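A Friday at the Nolmont Mill Open Day
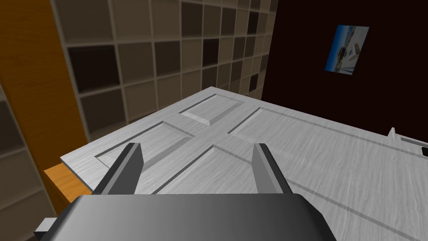

So I finally made it out to the Nolmont paper mill, after missing the open day two years running (once for a wedding, once because I read the poster wrong). My friend Hiu-tung Fang drove, I handled the snacks, and we got there just before ten with the parking field already filling up. If you go, bring boots. The grass between the field and the gate is basically a sponge.

They split you into groups at the door and ours went to Tươi Âu, who has worked the pulp side for years and talks very fast over very loud equipment. We all got earplugs, which meant I caught maybe two thirds of what she said. The part I did catch was great! Nolmont makes cotton paper, mostly for printmakers and bookbinders, and the cotton comes in as clippings from shirt factories. I'd pictured old rags, but no, it's clean white scraps in bales taller than me, and they smell faintly like a new pillowcase.

From there it goes to the beaters, big oval tubs where the scraps go around and around with water until they look like thin oatmeal. Tươi let us stick our hands in a bucket of the finished stuff. It's silky and freezing cold and I did not want to stop. A little boy in our group asked if you could eat it, and she told him he could, but he'd be sorry.

The mold room was my favorite. They still make the heaviest sheets by hand, 650 grams per square meter, and the guy at the vat had this little shake he did, front to back and then side to side, before he tipped each sheet out onto the felt. Visitors got a turn with a smaller mold. Hiu-tung's first sheet came out gorgeous. Mine had a hole in it and one very thick corner, and I'm keeping it forever.

Upstairs is the drying loft, with shutters all down both sides and ropes strung across. It was warm up there and wonderfully quiet after the beaters, and I could have sat down for an hour, but the next group was already on the stairs.

Lunch was soup and a roll from the Fidlow bakery van in the yard. Good soup, long line. Get there before noon or you'll be standing for a while like we were.

The shop is in the old rag store and it's dangerous. Seconds are sold in packs of 4 for much less than the perfect sheets, and I couldn't find anything wrong with mine apart from a slightly wavy edge. I also bought a sample book and a stubby bone folder I have no use for whatsoever. Hiu-tung bought envelopes.

They do it again in September, and you have to sign up ahead of time for the vat session, so call the office early. The tour itself you can just walk into.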